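Home | Notebook | Dye log | Suppliers | Search

This site uses cookies to remember your settings. OK

10 August 2019

Natural dye bench, madder again. Saturday, so I had the sinks to myself and could make as much mess as I liked!

Picking up from the March batch, which came out a sad brick brown (I still think I let it get too hot, but the iron in our tap water can't have helped). Today I used the Mellov wool, 110 grams, scoured last night and left in the alum overnight. Ground madder from Mahama this time. It smells sweeter than the Virnura stuff, sort of like hay, and it clumps a lot less when you stir it into warm water.

What I want is a proper clear red, the kind you could hold up across the yard and nobody would call orange. I keep a mental picture of it and the wool keeps letting me down.

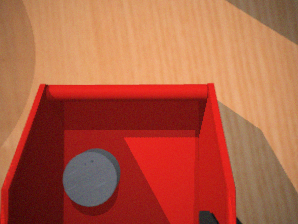

Red bin, wood top.

So, the pot. I brought it up very slowly and kept it under a simmer for 2 hours, lifting the skeins now and then with the long spoon. Added a pinch of chalk near the start, per the note taped inside the cupboard door (whoever wrote that, thank you, your handwriting is terrible). First skein came out at the one-hour mark and is a soft coral. Pretty, but I'm not after coral. The other two stayed in and went noticeably deeper, and I got greedy and left them to cool in the bath while I had lunch.

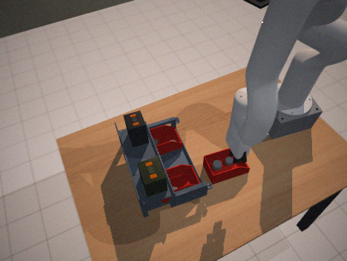 After lunch I squeezed them out and rinsed until the water ran nearly clear, which took forever. Best red we've had so far! There's still a bit of orange in the thinner yarn when you take it to the window. Hung all 3 on the back rail, tagged by time in the bath.

Saved the leftover liquor in the Wendico bucket with the lid on. Please don't tip it out, I want to try the cotton squares in it. They need a tannin soak first, so I've put 400 ml of oak gall solution in the fridge, bottom shelf, labeled. NOT iced tea.

To do: order more alum, find the good thermometer, wash test on the coral skein.

Contact | Copyright 2019 | Back to top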